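Wrist view alone: what we learned from 607 episodes

Since Monday I have been writing up the second stage of our table-clearing study, and it seems appropriate to record the main result before the longer report is circulated. The work was carried out at Motesis with Linnea Nygård and Tiago Amaral. The views expressed are my own.

The question was a narrow one. Our earlier policy used two cameras, one fixed above the table and one at the wrist. We wished to know how much would be lost if the fixed camera were removed and the policy had only the wrist view to work from. Sofia Garcia had argued for some time that the fixed view was doing less than we supposed, and she proposed the comparison.

We trained both versions on the same 607 demonstrations of ordinary tableware being picked up and moved. Training settings were left unchanged. Each version was then tried on 40 arrangements that did not occur in the training set, with the starting pose of the arm varied between trials.

The version with both cameras completed all but two of the arrangements. The wrist-only version failed on eight. This is a real loss, though smaller than I had expected, and the failures were of a particular kind. In most of them the arm reached the correct object and then closed slightly to one side of it. Bowls and plates were affected more than mugs, whose handles seem to give the policy a clearer indication of orientation.

Linnea reviewed the failed trials and found that the fingers were often covering the part of the object that mattered. During the last stretch of the approach, the gripper can hide up to half of the target. A policy that receives one view at a time has no means of recalling what was there a moment earlier. We therefore gave the wrist-only version a short history of past views – Tiago's suggestion – and are now repeating the trials. I shall not quote figures until they are finished.

Two cautions should be noted. All trials used one arm and one gripper, and a slimmer gripper might well produce a different result. The lighting was also kept constant, which flatters both versions.

Adelino Mendes has asked whether the demonstrations will be shared. The intention is to do so in July, once the labels have been checked. 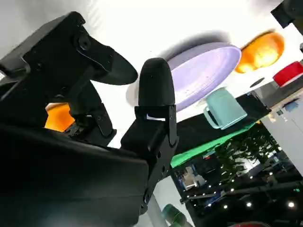 Wrist view with the lavender plate beside the fingertip, and the orange bowl and teal mug nearby.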